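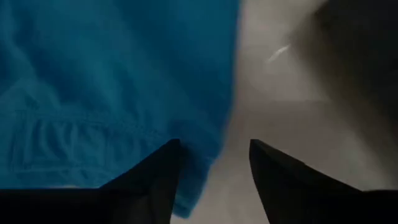
Turquoise cloth, stitched panel at lower left.

Friday, a bit after four in the afternoon

Writing this up before I go home, while the kettle is still warm and I can still read my own margin notes. The coding of the second batch of open answers for the Estden survey is finished, at least in the sense that every answer now has a code next to it. Whether they're all the right codes is what most of this entry is for, so Celina, if you are reading on Monday with your coffee, skip down to the part on "outside" and tell me where I went wrong.

For anyone picking this up cold: the question is Q14, the open one, "What do you remember watching or listening to at home when you were ten?" We have 502 completes after cleaning. Radosław took out the speeders and the people who pasted the same word into every box, and he left a note in the cleaning log for each one he dropped, bless him. I read through the log this morning and agreed with him on everything except one respondent who wrote "radio" in every single box. I think that person may have meant it! They answered the grid questions sensibly and took their time. Radosław came over and we looked at the timings together and he is willing to keep them out of the file for the toplines and revisit for the final. I would put them back in, but I can live with it.

Now the coding frame. The version Barbara drew up in September had television, radio, records and tapes, cinema, games, and "other." It is a good frame and I said so at the time, but the answers don't behave. People don't remember media, they remember the room. I must have read the word "carpet" more than any program title. One person wrote a whole paragraph on their grandmother's radio set and never mentioned a single thing that was on it, only that nobody was allowed to touch the dial and that it smelled warm when it had been on for a while. I coded that as radio and then sat there feeling I had thrown away the best part of the answer.

So what I have done, and I hope Barbara won't mind, is add a second column. First column is the medium, exactly as she had it, untouched, so the toplines can run off it as planned. Second column is company: alone, with siblings, with parents, with grandparents, with friends, not stated. It slowed me down quite a lot at first and then hardly at all once I got into the swing of it. If it comes to nothing we drop the column and no harm done. My feeling is that it will turn out to be the more interesting of the pair, and that the younger group will have a lot more "alone," but I'm writing that down here as a hunch so that I can't pretend later I had expected whatever we find.

The trouble with "outside." A good many people answered Q14 by saying they didn't watch or listen to much, they were outside. Last week I was putting these under "other." Then on Wednesday's notes I see I started putting them under "none," and I have no memory of deciding to do that. Celina, this is where I need you. I went back today and made all of them "none," with a flag in the comments field saying OUTSIDE in capitals so that we can pull them out again with a filter. But there are answers like "we were outside mostly but came in for the cartoons," and those I have left as television with the same flag. Please check that you would have done the same. If you wouldn't, change nothing, just write your version next to mine and we'll talk it over.

Double coding. Lucimara did her share of the overlap sample blind, without seeing my codes, and sent the file back before lunch. We agree very well on medium. On company we agree much less, and when I went through the mismatches nearly all of them came down to the word "we." I had been reading "we" as siblings whenever the respondent mentioned a brother or sister anywhere else in the questionnaire. Lucimara had been reading it as not stated unless the answer itself named somebody. She is right, I think, and mine was a bad habit. A coder should be able to do the job from the answer alone. I have started going back through mine to fix these and got as far as the end of the first file. The remaining ones are marked yellow in the sheet.

Rule as of today, for the front page of the codebook: "we" with no named person = not stated. "We" plus "the kids on our street" or similar = friends. "The family" = parents, unless grandparents are mentioned, in which case use both.

Weights. Morena reran them with the new region targets and the largest weight has come down to 4, which pleases her and pleases me. It had been sitting a good deal higher with the old targets, on account of Gikdale, where we were short of men under thirty and still are. She is inclined to trim at that point and leave it. I asked whether we should have another go at recruiting in Gikdale before the field closes and she said to ask Kushnir, as they hold the panel there. I've sent them a message. No answer yet, and I don't expect one before the weekend.

Export to Oltix is still doing the thing with the accented letters. Barbara's surname arrived in the coder ID field with question marks in it again, and so did Radosław's, and any respondent who used an accent in an answer has the same problem. I tried saving with the other encoding and it fixed the names and broke the line breaks in the long answers, so I went back to the first way. For the time being the master is the sheet in our own folder and the Oltix copy is for tables only. Please don't code in the Oltix copy. I know it's quicker to scroll.

A word on the draft headline, as it came around by email and I grumbled about it out loud. The draft says people's childhoods "were" better in the old days, and the question at Q9 asks whether they feel theirs was better than a child's today. Those are different things and I'd like the word "feel" or "say" in there somewhere before it leaves the building. Morena agrees. I also want the base size next to the chart, in type that a person can read without leaning in.

There was one answer I copied out by hand, just for the pleasure of it: "My dad asleep in front of the news and me very carefully changing the channel." Television, parents. Though he was asleep, so Lucimara wants to know if that counts as alone, and we went back and forth on it longer than I care to admit - left as parents for now, with a comment.

To do next week:
Finish the yellow rows, second file onward
Celina to check the OUTSIDE flags
Chase Kushnir on Gikdale
Codebook front page, new "we" rule, send to everyone
Ask Barbara if the company column can stay
Find out who has the spare key to the filing cabinet, it isn't in the mug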